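March 9, 2023

Bench notes, board and blocks, continued

Finish first, because Norbert Pintér will ask. The second coat of the Kasta oil went on the Prultitz board last night. I still don't believe the claim on the tin about a cured surface by morning. I pressed a thumb into the offcut from the same plank and left a print, faint, but a print. The offcut lives on the windowsill and the board lives at the back of the shop, so it isn't a fair comparison, and I'm writing it down anyway.

The grain came up more than I wanted. Norbert likes it. My worry is that wavy grain with streaks in it makes a busy ground for small shapes, and the whole point of the board was to have something pale and plain to set the blocks on. We could have had a sheet of white melamine for a fraction of the price and been done in an afternoon. Noted before, overruled before.

Flatness: straightedge across the seams, both directions. Light under the edge at the far seam, left side, enough to slip in a piece of copier paper but not two. The near seam is fine. Norbert says it will settle. Glued joints don't settle, they move with the weather or they fail. I've marked the spot in pencil on the underside and will put the straightedge on it again in May when the heating is off. If the gap is the same I'll shut up about it.

Blocks. These are the Bavorholm shapes, reprinted at the larger size after the first lot turned out too small to be any use to the teachers at Kwok. I had asked for one material and one finish all through and I'm not convinced we got it. Some of the tops have a dotted texture you can feel with a fingernail. The small red cylinder has more of a shine to it. The invoice has a single line on it, so either the tops were done differently or somebody swapped a part in from an older batch. I have asked Bavorholm. I expect to be told it's within tolerance.

Set them out on the board over the blue pegboard to look at the colours together.
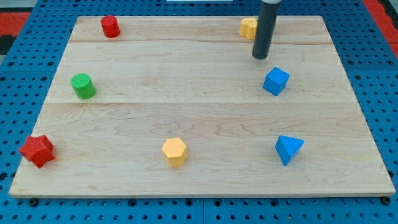
Board on the blue pegboard, Bavorholm shapes on top. Note grain.

Colours first. Red and yellow are fine, no complaints, they stand off the wood at any distance I tried. The green is all right. Blue is where I have doubts, and it has nothing to do with the wood. Put the blue pieces on the blue table, which is where they will end up the minute a child knocks one off the board, and they are that much harder to find. Norbert's answer is that the board is big enough. No board is big enough.

Shapes next. The star is the one everybody picks up, so it will be the one that breaks. The arms come to points and the points are already slightly soft from handling in the shop. I dropped one from bench height onto the concrete, 7 times, turning it between drops. Arm tips bruised, nothing came off. I'm reluctant to call that a pass. A bruise after seven drops in a quiet workshop says very little about a term of being thrown at a radiator.

Hexagon: good. Sits flat, easy to grip across the faces, edges even all the way round. The best made thing in the set and the least interesting, so naturally it will be the one left in the bag.

Triangle: corners sharper than I'd like. Ran one across the back of my hand with moderate pressure and got a white line. Not a scratch, but I'd want the corners eased before it goes to anyone under six. Norbert thinks easing them will make it look like a guitar pick. Five minutes with 240 grit and we'll know. I'll do one and leave the rest alone until he has seen it.

Cube: nothing to say except that the corners want the same treatment.

Cylinders: I still don't see why the red and the green aren't one size. The drawing says they match. If the drawing changed, I wasn't told. Measured neither today, the calipers are out on loan and I don't trust the plastic pair.

Weighed the lot in the bag, 753 g on the kitchen scale. The Bavorholm sheet gives 1000 for the packed set, but it doesn't say whether that includes the box, and a box that heavy would be some box. Kitchen scale checked against a new bag of sugar before anyone asks. Query sent with the other one.

Rub test on the oil: white cotton rag, firm, back and forth over the near plank. Slight yellow on the rag. Could be oil that hasn't gone off, could be dust from the sander that we didn't get up properly between coats. I know which I'd put money on, given how that floor looked. Wiped the board down again afterwards and left it.

Also tried sliding the hexagon across the seams to see if it catches. It ticks very slightly going over the far one. You feel it more than hear it. Norbert couldn't feel it at all, but he had gloves on.

Things to do:
Chase Bavorholm about the shiny cylinder, the sizes and the weight.
Ease corners on one triangle, compare.
Get calipers back.
Rub test again after 2 more days, same rag folded to a clean side.
Ask Kwok what colour their tables are. Should have been asked in the first place.

Norbert wants to put a third coat on. I'd leave it until the rag comes up clean. Offcut thumbprint still visible at four o'clock.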